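Zunport foam cooler box, small size

I bought mine in May, mostly to get cheese and berries home from the market in Nivisley without everything turning to soup on the bus, and I have grown fonder of it than a grown person probably should! It was on the bottom shelf at Pai, with no fancy packaging, and it weighs next to nothing.

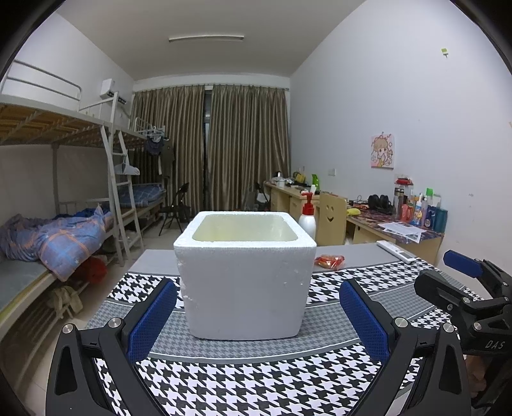

The Zunport on my houndstooth tablecloth, lid off.

The walls are good and thick, and two ice packs kept my butter firm for the whole ride (about 76 minutes, if the bus behaves). It does pick up dents and little chips along the edges, so go easy on it if you're fussy about looks. I'd also have loved a handle – carrying it up the stairs with a bag on each arm is quite a performance. Still, it wipes clean in a moment, and I'd happily buy another.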